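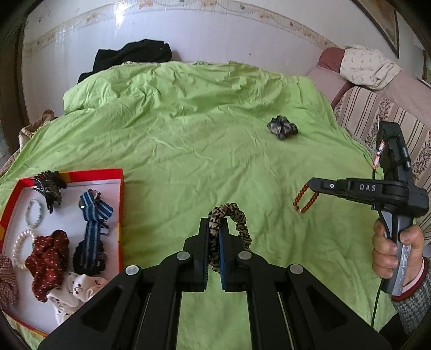 Plosturell Household Tasks, Bedroom and Wardrobe Team

README: Small Accessories, bedroom set

This folder covers the sorting of small accessories on a bed: hair ties, scrunchies, claw clips, bracelets and the like, put into a shallow box or taken out of one. It is one of the rooms in the Plosturell household collection. The kitchen and hallway folders have their own README files and use different item codes, so please don't mix the lists.

Contents

The folder has 400 recordings made in 25 bedrooms, and the item list has 110 entries. Each recording covers one sorting round on one bed with one box. Still pictures are in the stills folder, recordings are in rounds, and the item list is a plain spreadsheet called items.

The bed

All rounds take place on a made bed with the top surface cleared of pillows. The sheet or cover is whatever the household uses. Some are patterned, some are a single strong color like the bright green one at the top of this page. We asked people not to iron or stretch the bedding. Creases and folds are left in, and small items do end up in them. If an item is fully under a fold at the start of a round, the round is marked "hidden" in the notes column.

Bed size is recorded as narrow or wide. We did not measure.

The box

Boxes are open, with low walls. The red box with the white interior is listed as BX-R. A box may sit square to the bed or at an angle, and it may tip a little on soft bedding. Both are allowed. Lids are left off and kept out of the round.

Items

Groups used in the item list:

Scrunchies: fabric-covered hair ties, plain or printed. Leopard print in tan and black is SC-04. Dark red with small pale spots is SC-07.
Claw clips: any clip with curved teeth. The dark brown patterned one is CL-02.
Bead bracelets: pale green and white beads is BR-01. Cream pearl with the larger round beads is BR-03.
Thin ties: plain elastics with no fabric cover.
Flat clips: snap clips and slides.
Other: headbands, ribbons, anything that doesn't fit the groups above.

"Pearl" in the list refers to the look of the beads. We did not check what any bracelet is made of.

Colors are written in everyday words. Where two people disagreed on a color, both are entered with a slash between them.

How a round goes

The items for the round are picked from the household's own things before recording starts. For a packing round they go on the bed and are moved into the box one at a time. For an unpacking round the order is reversed. Items don't have to lie neatly. A clip may rest partly over the rim as long as it stays put, and bracelets may touch scrunchies.

Scrunchies change shape every time they are picked up, so their shape is not labeled. We label the group, the item code, and whether the item ends up in the box, on the rim, or on the bed.

Tangled items — mostly thin ties caught in claw clips — count as one pickup. There are 58 of these in the folder, and they are marked "tangled".

Known problems

BR-01 and another light green bracelet from the Vikcombe homes were swapped in part of the March batch. The corrected rows have a star after the code.

The Godside homes used deeper boxes for the first rounds. These are kept, but the rim label doesn't mean much there and can be ignored.

Dark clips on dark bedding are hard to see. Some of the teeth counts in the old item list were wrong, and that column has been removed.

Rounds recorded after 6 p.m. were lit by bedside lamps and have a yellow cast. No color correction was applied.

Loading the list

The spreadsheet opens in the Zeman viewer or in any ordinary spreadsheet program. Codes must be read as text. Leading zeros are lost otherwise, and SC-04 will no longer match the entries in the notes column.

Use and contact

The folder may be used for research and teaching. Households agreed to their bedding and accessories being shown. Names and addresses are not stored here, and requests to find out whose things appear in a round will be turned down.

Corrections to item codes go to Afia Ofori. Please give the round number, the code as it stands now, and the code you think it should be.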